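Plastic drink bottle

A plastic drink bottle is a light container for water, juice and other cold drinks. Most are clear or green, and the cap is often made of a different plastic than the body. 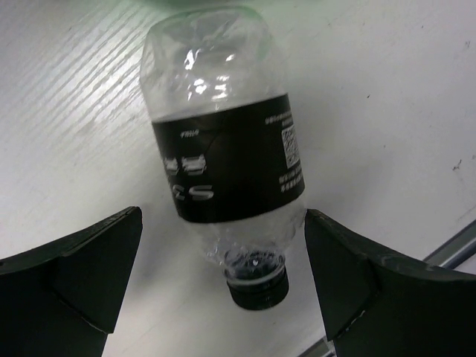

The label is a printed band around the middle. It gives the name of the drink, the contents and, on many newer bottles, a QR code.

Disposal

At home or in an office, used bottles are commonly collected in a wastebasket before they go to a larger container.

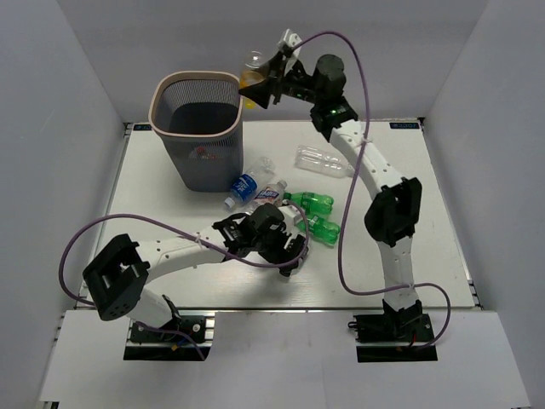 In the town of Mandside, bottles with drink still inside were accepted until March. Now they must be emptied first – the liquid makes the paper in the same load dirty.
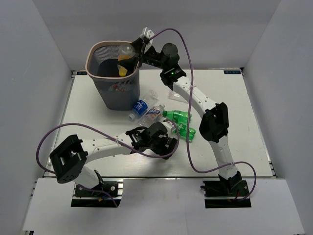
Caps may stay on. Soledad Benavides, in her guide for Mandside households, advises a basket of 40 or 60 liters.

See also: Erkumo bottle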